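Clevska Wrist Kit
Club and classroom edition, from Brullura
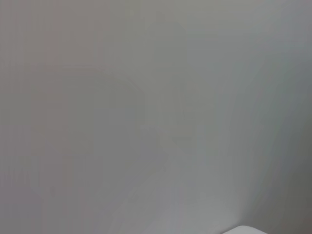 What it does
The Clevska Wrist Kit puts a small camera at the gripper end of a student arm, so a team can see what the arm sees. Very often that is gray. Students learn a great deal about working distance in the first session, most of it from views like this one, and by week two they are backing the arm up without being told.

In the kit
Wrist camera and bracket
Cable, long enough to snag on something
Printed calibration card
3 spare bracket screws (you will want them on day one)
Workbook by Bohdana Tkachenko, 100 pages, staple bound

Fits
Boken classroom arms, both sizes. The older Kuzmenko arm needs the adapter plate, sold separately, as older arms always do. Fixed focus, so anything pressed up against the camera will stay a mystery.

For clubs
The workbook runs to four sessions: mounting, distance, finding an object, and picking it up. Session three takes longer than session three says it does. Kyrylo Palamarchuk, who coaches the after-school team we tested with, gives it two afternoons and hides the glue.

Competition teams should check their own rulebook on camera weight before drilling anything. Brackets with extra holes can't be returned – we have quite a collection already.

Ordering
Single kits ship from stock. Classroom packs of 4 are built to order and leave us in April. Schools can pay by purchase order; put the club name on it, or the box will spend a term in the front office.

Item 700. Adapter plate and spare cables are listed under Parts.
Page updated Mar 26, 2021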